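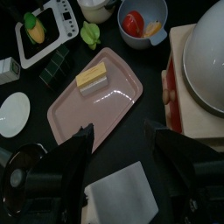 Fig. 6. Pink tray with butter block.

September | Iler Toys Product Desk

Section 6: Setting up the Jolell play kitchen at home

By now the kitchen is built, the leftover screws are in a drawer, and you have told yourself they were spares. (Two of them are. See Section 2 if you have more.) What remains is putting the thing somewhere, attaching it to a wall, and handing it over to management.

Choosing a spot

1. Pick a flat stretch of floor at least 33 inches wide. The kitchen will stand on thick carpet, but the oven door will drift open on its own, and you will hear it at 2 a.m.

2. Keep it well away from the real stove. Children like to cook next to whoever is cooking, and a burner doesn't care whose dinner is whose.

3. Leave room for the oven door to drop all the way down, plus room for one adult to kneel in front of it. You'll be kneeling there more than you expect.

Anchoring to the wall

CAUTION: Tip-over hazard. Do not skip this part. The kitchen can be climbed, and it will be.

4. Find a wall stud behind the upper shelf. Drywall alone will not hold the strap, whatever the package of anchors in your garage promises.

5. Screw the wall bracket (part 235) into the stud. Use the long screw. If you have already used the long screw on the faucet, go back to Section 4 and swap it.

6. Thread the strap through the bracket and the slot in the back panel, then pull it snug. Push down on the counter with both hands. If the kitchen moves, tighten the strap and try again.

Note: Renters may need to patch the hole later. A dab of filler costs less than the alternative.

Stocking the shelves

7. Wipe the play food and trays with a damp cloth before first use. Mild dish soap is fine. Keep everything out of the dishwasher, which has opinions about plastic.

8. Start with less food than you own. Put out one tray and a handful of items, and store the rest in a closet. Bring out a few more when interest fades. The old ones can go back in the closet and return a month later as a great novelty.

9. Put heavy items on the bottom shelf. Anything on the top shelf will be thrown from the top shelf.

CAUTION: Check the play food for cracks every so often and throw out any broken pieces. Toy food looks like food. Younger siblings and certain dogs will test this.

If you have the Mancuso sound burner

10. Fit the batteries as shown inside the lid and close the lid with the small screw. The volume switch is on the underside, between "sizzle" and "off." There is no setting for "quieter sizzle." We have received your letters.

11. Switch it off before moving the kitchen or attempting a phone call.

Weight limit

The counter is not a seat. The entire kitchen, anchored as above, is for play only and should never be used as a step stool, including by the person changing the light bulb.

Continue to Section 7: Cleaning, Stickers, and Regret

This site uses cookies (not the play kind). Accept | Settings

Iler Toys, 200 Vukedgate | Contact us | All rights reserved | Back to top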